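Can a Machine Put the Cutlery Away Yet?
Project report, second term
Group members: Hilde Schouten, Braulio Chávez, Koen Van Loon
Supervisor: Iman Hajji

1. Why we picked this

When we started talking about this project in December, all three of us wanted to do something big. Braulio wanted laundry, Koen wanted a whole breakfast, and Hilde (who writes most of these sections, so please forgive the bias) wanted a machine that could clear up after the breakfast Koen was going to make. Ms. Hajji listened to all of it very patiently and then asked which single step in any of those chores we thought a machine would get wrong first. We argued for most of a lunch hour and ended up on cutlery, and we have been happy with that choice ever since!

Our question became: can a two-finger gripper sort and put away ordinary kitchen utensils well enough that a family would bother using it? We also wanted to compare that with shop-floor work, and Gerrit Hendriks, who runs the packing line at Engelbrecht, was kind enough to let us spend a Saturday there with our notebooks.

2. What makes the chore hard

A person putting away cutlery hardly looks at it. You feel the edge of a spoon, you slide it a bit, you let it drop into its place. A gripper with two flat fingers has to come at each thing from a good angle, and the things are all different. Forks hook on each other. Spoons rock when they are pressed on the rim of the bowl. Chopsticks are the worst by far, because they are thin and round and like to lie so close together that there is no room for a finger on either side.

The tray matters as well. A long narrow tray is lovely for a person, but the walls get in the way of the fingers, and anything lying right against a wall has to be nudged out before it can be picked up. We used hand-held grippers for our trials, so a person supplied the arm and the judgment and the fingers did the holding. The soft table covering was Koen's idea, and a good one – a fork lying on cloth sits a tiny bit lower than you expect, just as it would at home.
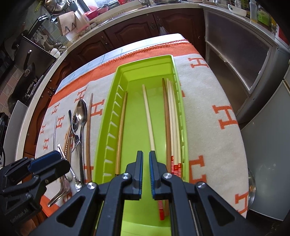
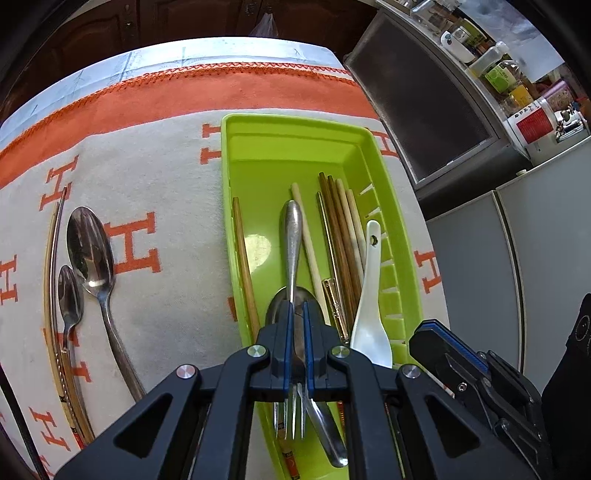

Sorting work at the green tray, with chopsticks inside it and spoons still out on the blanket.

3. What we found

We logged 305 attempts to pick up one utensil and place it in the tray. The best news was how well the spoons went once we learned to take them by the handle. The worst news was the chopsticks, where 46 attempts ended with two or more coming up together. Braulio would like it written down that a bundle is still progress if you wanted a bundle, and we have agreed to disagree.

Speed was the other surprise. One full round of putting away took us 25 minutes with the grippers, and Hilde's little brother did the same set by hand while telling us about his soccer game.

At Engelbrecht the story was quite different. The packing machine there picks the same carton from the same spot all day long, and Mr. Hendriks told us it only stops when a carton arrives crushed or crooked. We watched it for a whole morning and came away impressed, but also thinking that a kitchen is nothing but crooked cartons.

4. What we think now

Our answer is that the holding part of this chore is close, and the deciding part is further off. When a person was choosing the angle, the fingers could manage nearly everything we gave them. Every bit of cleverness in our trials came from the human wrist, and we don't yet know how much of that a machine could learn by copying.

If another group takes this over, we suggest 4 changes: a wider tray, thinner finger pads, a separate trial for chopsticks only, and somebody whose only job is keeping the log. Koen's handwriting from the second afternoon is still being decoded.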